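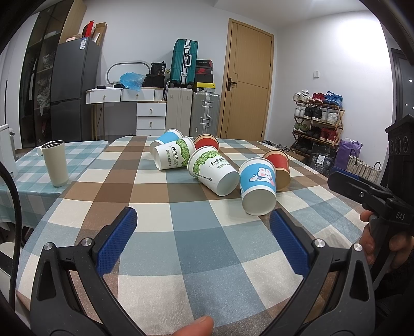 Chin-lung Ho asked whether the pads can be left off until the calibration is finished, as they make the jaws awkward to handle on the bench. They cannot. The closed reading is taken pad against pad, and a reading taken on bare jaws will be wrong by the thickness of two pads. The order of work below has been changed to make this clearer.

4. Jaws, pads and first readings

Applies to: Gukura hand-held pair, left and right, home-built.
Revised: Oct 24, 2018. Replaces the August sheet, in which steps 4.2 and 4.3 were the other way round.

Before starting this section you should have two assembled bodies with the triggers moving freely, both camera mounts fixed down, and the reader board flashed as in section 3. If the board does not answer when plugged in, go back to 3.6. Nothing in this section will cure it.

4.1 What you need

Both gripper bodies
Four jaws, printed and cleaned up
Four blue textured finger pads
Pivot bolts, the smaller size
Pad bolts, the larger size with the round head
4 mm hex key
Small flat file
Isopropyl alcohol and a lint-free cloth
Thin oil
Two data cables, and ties for them
A laptop with the Gronow reader program installed
A steady table with a cloth on it
Paper cups, clean and unused

The jaws and bodies should be in the same black plastic. Jaws printed in the softer filament listed in the August sheet bend at the pivot and should be printed again.

4.2 Fitting the pads

1. Wipe the inner face of each jaw tip with alcohol and let it dry.
2. Offer up the pad without the bolt. It should sit flat. If it rocks, file the jaw face. Do not file the pad.
3. Turn the pad so that the textured side will face the other jaw.
4. Fit the pad bolt and turn it until the head touches the plastic, then a further quarter turn.
5. Pull the pad sideways with finger and thumb. If it creeps, remove the bolt, clean both faces again and refit.
6. Repeat for the other jaws.

CAUTION: The pad bolt threads straight into the plastic. Once stripped, the hole cannot be saved and the jaw has to be printed again. Use the short arm of the key.

Note: Pads from the Zemside kit have a slightly raised rim. Trim it flush with a sharp blade before step 2. Pads cut from sheet do not need this.

4.3 Fitting the jaws

1. Lay the body on its back with the trigger away from you.
2. Put one drop of thin oil in each pivot hole. Keep oil off the pads.
3. Place the left jaw, pad facing inward, and start the pivot bolt by hand.
4. Place the right jaw as a mirror of the left and start its bolt.
5. Check that the jaws are in step. With the trigger released they should stand equally far out on either side of the body. If one leads, lift it off its gear, move it by a tooth and try again.
6. Tighten both pivot bolts until the jaws stop swinging freely, then slacken each one until they swing again.
7. Squeeze and release the trigger slowly. The pads should meet squarely along their length.

If the pads meet at the tips first, the jaw gears are in step but the pads are not seated. Return to 4.2, step 2. If they meet at the root first, look for a burr under the gear.

CAUTION: Keep fingertips out from between the jaws while the trigger is being worked. The return spring is weak but the gear end will pinch. It is easiest to hold the body from below with the whole hand and leave the thumb outside.

4.4 Cables

The cable is thick for its job and will pull the gripper round if it is left to hang. Sort it out before taking any readings.

1. Plug the cable into the body and press until the collar sits down.
2. Bring it back along the underside and tie it at the slot. Leave enough slack for the wrist to turn fully in both directions.
3. Lead it off to the outside: left gripper to the left, right gripper to the right. The two cables must not cross over the work.
4. Tie the far end to the table leg or the back of a chair, so that a tug does not reach the laptop.

Note: Do not coil spare cable on the table. It gets into the camera view and catches on the jaws. Let it fall to the floor at the side.

4.5 Taking the readings

The reader program shows a single whole number for each gripper. It rises as the jaws open. The numbers differ between builds and those given here are only what the Brevotholm pair produced.

1. Start the reader program and choose the left gripper.
2. Close the jaws until the pads touch, without squashing them. Wait for the number to settle. Press C.
3. Release the trigger fully. Wait again. Press O.
4. Close and open the jaws a few times and watch that both numbers come back.
5. Save under the name of the body, left or right. The program does not ask before overwriting.
6. Choose the right gripper and repeat.

Brevotholm pair, left: closed 1,389, open 1,574.

If the closed number is higher than the open number, the magnet is in upside down. See 2.9. If the number jumps as the jaw passes a certain point, the magnet is too far from the sensor, and a paper shim behind the board normally puts it right.

A closed number that creeps upwards over an evening is usually a pad working loose. Check the pad bolts before suspecting the board.

CAUTION: Do not edit the saved file by hand to make the two grippers agree. They are not meant to agree. The program scales each one separately.

4.6 Camera mount check

The mount has three round lens openings. Check them now that the jaws are on.

1. Look at the live view with the jaws fully open. Both pads should be visible, one to each side, and at much the same height.
2. Close the jaws. The pads should meet near the middle of the view. If they meet to one side, loosen the mount, turn it by hand and tighten again.
3. Wipe the lenses with the dry part of the cloth.

A finger may show low down between the jaws, depending on how the body is held. It does no harm provided that it stays still and does not hide the pads.

Note: Do the check with the room lights that will be used for the work. A view set up by a window in the afternoon will need doing again at night.

4.7 First trial with paper cups

Cups are used for the first trial because they show a badly set grip at once. A wall that dents as soon as the pads touch means that the jaws are closing out of step or the trigger is being pulled too hard.

1. Cover the table with a cloth. Check or plain makes no difference. A bare shiny top lets the cups skate away.
2. Tip the cups on to their sides in a loose group, with the mouths pointing different ways. Use mixed colours and prints if you have them.
3. Move upright tumblers and anything breakable to another table.
4. Take one gripper in each hand and rest the wrists lightly.
5. With one gripper, open the jaws fully, bring one pad inside the mouth of the nearest cup and the other outside the wall, and close until the cup just lifts.
6. Stand the cup upright, open the jaws and draw back along the line you came in on.
7. Work through the rest, changing hands. For a cup with its mouth facing away, grip it across the body, lift it a little and turn the wrist.
8. Once the cups are standing, use both grippers together: hold one cup steady on the left and fit another into it from the right.

Throw out any cup that has been creased. A creased cup folds along the same line every time and tells you nothing about the grip.

Note: Work at an easy speed. If the cloth rucks up under the jaws, the approach is too low. Raise the elbows.

4.8 Running in

New jaw gears are tight. Work each trigger through 1,000 full strokes before relying on the readings, then repeat 4.5 from step 1. The reader program keeps the tally in the bottom corner of its window, and the strokes need not be done in one sitting. Expect black dust at the gears. Brush it out dry, put a fresh drop of oil on each pivot and check the pivot bolts as in 4.3, step 6.

4.9 Faults

Jaws do not return fully: pivot bolt too tight, or the cable pressing on the trigger arm.

One jaw moves late: worn or badly printed gear tooth. Replace both jaws of that gripper together.

Pad turns on its bolt: oil on the face. Remove, clean with alcohol, refit.

Number frozen on screen: collar not fully home. Unplug the cable, plug it in again and restart the reader program.

Left and right swapped on screen: the cables have been plugged in the wrong way round at the laptop. Swap them there – do not rename the saved files.

Cup slips although the pads are closed: dust on the texture. Wipe the pads with a damp cloth and let them dry before the next attempt.

Go on to section 5, Recording, once both grippers hold their readings after the running in.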